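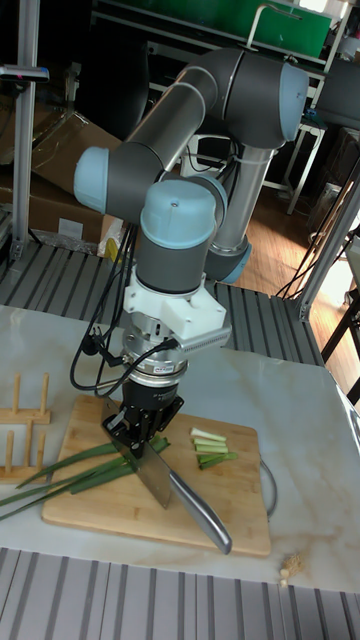 Green onion on the board at the cutting bench, with the dish rack at left.

Visit notes: Trultesura kitchenware open day, Sep 3, 2025

Trultesura opens its test kitchen and stockroom to the public twice a year, once in May and once in spring. I missed the May session. The September one ran from mid-morning until mid-afternoon, with entry in small groups and a short talk at the start. The talk was given by Princess Galang, who manages product testing, and covered boards, knives and drying racks in that order. Pans are handled at another site and were not part of the visit.

Parking is off the rear lane. The front door is for deliveries only and the sign saying so is small. Visitors sign in, leave bags on a shelf and are asked to tie back long hair. Closed shoes are required, and one person in my group was lent a pair of rubber clogs.

Cutting boards

The first stop was the board store. Trultesura sells two lines, both bamboo: the Gumska, which is the everyday board, and a thicker one for heavy chopping that has no name beyond a stock code. The Gumska is a plain rectangle in a light finish, with no juice groove. Galang said the groove was dropped after buyers complained that it trapped food and was slow to scrub.

Each new batch is sampled. Boards are weighed, wiped with a damp cloth on one face, left on edge overnight and then checked for cupping against a steel straightedge. The limit is 2 mm across the width. Boards that go over are sold as seconds at $40 from a rack near the exit. I looked through the rack and could not pick the fault in most of them by eye, although one did rock when placed on the counter.

Boards are oiled once before packing. The recommended interval at home is monthly, using food-grade mineral oil, with a second wipe after an hour to take up the excess. Someone asked about olive oil and was told no, as it goes rancid in the grain.

The cutting bench

The bench has a white marble-patterned top and holds a bamboo board, a dish rack and whatever is being cut that day. For our visit it was green onion. The long leaves lay across the left side of the board with the dark green ends running out over the benchtop, and a few short pieces from the pale end were heaped to the right of the blade.

Green onion is used often because it shows up a poor edge quickly. The stalk is hollow and layered, and a dull knife will flatten it and leave the pieces joined by a thin skin on the underside. A sound edge goes through with little pressure and the pieces separate. Tomatoes are the other standard item. Carrots are used for handle comfort, as they need more force.

The knife on the bench was a stainless-steel type with a wide rectangular blade and a long tubular steel handle, rounded at the end. I have used similar knives at home and have mixed feelings. A steel handle has no rivets or joins to collect grime, and it survives years of washing up. It is also slippery with wet hands, and the round section gives the fingers little to index against. A wide blade does suit this kind of work – the flat can be used to lift the cut pieces into a bowl, and it gives the knuckles a tall surface to guide from.

Sharpening was covered in more detail than I expected. House practice is a 300 grit stone for chips, then a 1000 grit stone for the working edge, then newspaper on a flat board. Galang does not like pull-through sharpeners and said so several times. She also recommends cutting onion tops with a forward push in place of a straight chop, which keeps the edge off the board for longer.

Cleaning between items was handled well. The board is scraped, washed in hot water with detergent, rinsed and stood on edge. Garlic and onion have a separate board from fruit, marked underneath with a burned-in dot.

Dish racks

The rack at the left end of the bench was a wooden one, with upright pegs on a flat base. It is the simplest form of rack and the one I came to see, having replaced two wire racks in as many years. Wire racks rust at the welds once the coating chips. A wooden rack has no coating to chip, but the base needs airflow underneath or it will go black.

The advice was to lift the rack off the bench once a day and dry beneath it, and to stand plates in it only after they have drained. Spacing between pegs matters more than peg height. Deep bowls are awkward in any rack of this kind and are better left upside down on a towel.

Szűcs, a small workshop that supplies replacement pegs, had a table by the door. The pegs are sold singly and push in dry, without glue. The workshop will also turn pegs to match an old rack if one is brought in as a pattern.

Stockroom and shop

The stockroom holds 775 product lines, most of them small: brushes, scrapers, oil bottles, sharpening stones. Shelves are arranged by weight, with heavy goods at waist height. Stock is tracked in a system called Zirnoseo, and visitors could look up an item and be given its aisle and bay. It found my stone on the second attempt, as I had typed the grit wrong.

Prices in the shop matched the catalogue, apart from the seconds. I bought one Gumska board from the rack, a bottle of mineral oil and four pegs. The card reader was slow and there was one till open.

Practical details

Entry is free but must be booked by email. Allow two hours. The ground floor is step-free, and the stockroom mezzanine is reached by stairs only. Tea and water are provided, with no food for sale on site. The next session is planned for May, and bookings open a month before.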